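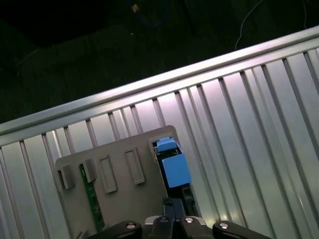 SKELAU, Tuesday, December 26, 2023 – I spent my Boxing Day morning among old computers, and I can't say I missed the leftovers one bit! The repair room at Evuvico opened its doors for four hours today so that anyone with a dead machine in the loft could bring it along and see it taken apart for spares.

I went for the small stuff, I'll admit. There's a whole world of clips, slots and grey plastic covers in there, with bits of green circuit board peeping out (I had no idea there was so much of it). The room has taken in over 700 machines so far, and 34 more were waiting on the shelves when I arrived, so they won't be short of work this winter.

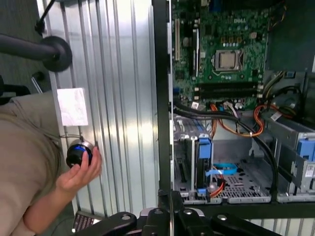

SKELAU, December – My favourite was a Dell desktop, lying on its side with everything on show. The processor was still in its socket but the memory slots were empty, and there were yellow, black, red and orange cables looping all over the place. The bright blue latches down by the drives were the prettiest thing in it, if you ask me.

Working parts go into rebuilt computers for Achari, the homework club on Skiretti Lane, which has asked for 80 of them by April. Screens and keyboards are welcome too, but please, no printers – they've got a cupboard full. Wipe your own files first if you can, and bring the power lead if you still have it. The next open morning will be put up on the door.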